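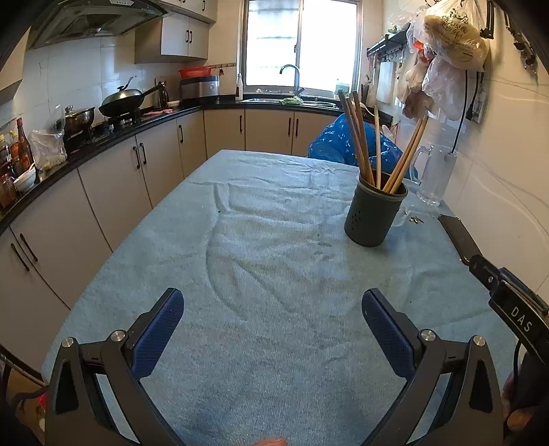
Light blue fabric tablecloth with creases still in it, and the chopstick holder on the right half of the table.

How to get creases out of a tablecloth without taking it off the table

A fabric cloth that has been folded in a drawer keeps its lines for days. On a long table it is easier to press it where it lies than to wrestle it onto an ironing board.

What you need:
A spray bottle of plain water
An iron
A thick cotton towel, folded once
A dry dishcloth

1. Check the care label. Linen and cotton take a hot iron. Polyester blends need the low setting.

2. Move everything off the cloth, including the utensil holder. Holders with drainage holes can let water through if the chopsticks go in wet, so dry the bottom and put a saucer under it when it goes back.

3. Pull the cloth straight from both ends. Short raised wrinkles often go flat at this stage. Long curved creases and diagonal folds usually don't.

4. Slide the towel under the first crease. Never iron directly over a varnished or painted table, as the heat can leave a white mark.

5. Mist the crease lightly and wait 40 seconds.

6. Lay the dishcloth on top and press. Lift the iron and set it down again. Pushing it along stretches the weave and makes new wrinkles.

7. Move the towel to the next crease and repeat, working toward the far end.

Let the cloth cool before you put anything back on it. For storage, roll it around a cardboard tube.

Posted by Nafula Mbwambo in Kitchen and Table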